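21 June 2018

Up at half past five to get the morning's work in before the house woke. The second draft of the Stondotbridge book is nearly there. I am stuck on chapter nineteen, the one where the ferryman's sister comes back, and I have been stuck on it for eight days. I moved the argument from the kitchen to the boat shed and it reads better, but now she has no way of seeing the letter. I left a note in the margin and went on to twenty.

Word count at the start of the day was 1,467 for the chapter. At the end it was 1,469. I cut and wrote all morning and gained two words.

Tamara Preda sent her notes on the first half. Four pages, single spaced. She likes the opening and does not like the dream in chapter three. She says the dream tells the reader what the next chapter is going to show them anyway, and she is right, so it goes. She also caught that the dog is called Bosun on page 12 and Bosley from page 80 on. I have read that manuscript five times and never saw it. Bosun stays.

She wants less weather. I will think about that. It is a book set on a river.

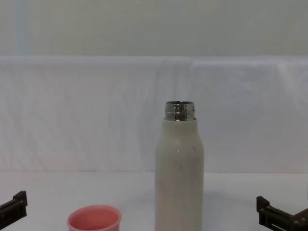

Afternoon

Drove over to Tosdale to talk to the bookshop about the launch. They can give me an evening in December, which suits me if the printer holds to the schedule. They will take 20 copies on sale or return and want a poster from me by the end of the summer. The shop has moved the local authors from the back wall to the shelf beside the register. My first book was there, one copy, spine out. I turned it face out and then turned it back again when the owner came through from the stockroom.

We settled that I read for fifteen minutes and take questions after. Last time I read for forty and saw a man in the second row do his shoelaces twice.

Stopped at the post office on the way home and mailed the signed permission form for the song lyric. It is two lines at the front of part two and has taken since winter to clear. If I had known I would have made up my own song.

Relu Roman called about the cover while I was putting the car away. He has done three versions. The first has the bridge at dusk, the second has the bridge in fog, and the third is plain lettering on dark green. He wants the fog. I want the lettering. We agreed he would mock up the lettering with a small bridge under the title, and I can already tell neither of us will like it. He needs the final page count before he can set the spine, and I can't give him that until nineteen is sorted out.
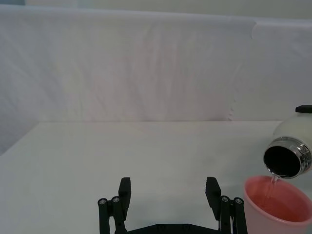

I asked him about the print run as well. The quote from Carrilho is for 200 copies, paperback, cream paper. It came in higher than the last book, mostly on account of the paper. White would be cheaper but I held the two samples side by side under the desk lamp and the white is hard on the eyes. I will pay for the cream and order fewer bookmarks.

The e-book is a separate headache. The file went through the converter with every scene break gone, so that people walk out of one room and into another in the middle of a paragraph. I put in the breaks by hand as far as chapter seven and saved it under a new name. Must do the rest tomorrow, and check the accents in the grandmother's letters, which came out as question marks last time.

Evening

Went back to nineteen after supper. Tried it with the letter in the brother's coat, hanging in the boat shed. She takes the coat down for the cold and finds it in the pocket. It is a bit convenient, but he was wearing that coat in chapter four and he did put something in the pocket there - I had him do it to give his hands a job. So it may hold. Wrote a page and a half in longhand and did not type it up.

Also thinking again about the name Wiltonico for the timber company. Tamara put a question mark beside it with no comment. I have had it since the first outline and would have to change it all the way through, including the sign on the warehouse that the boys paint over. Will ask her what the question mark means before I touch anything.

Read ten pages of the library book and went up at eleven. Tomorrow: type up the longhand, scene breaks from chapter eight, email Relu the blurb.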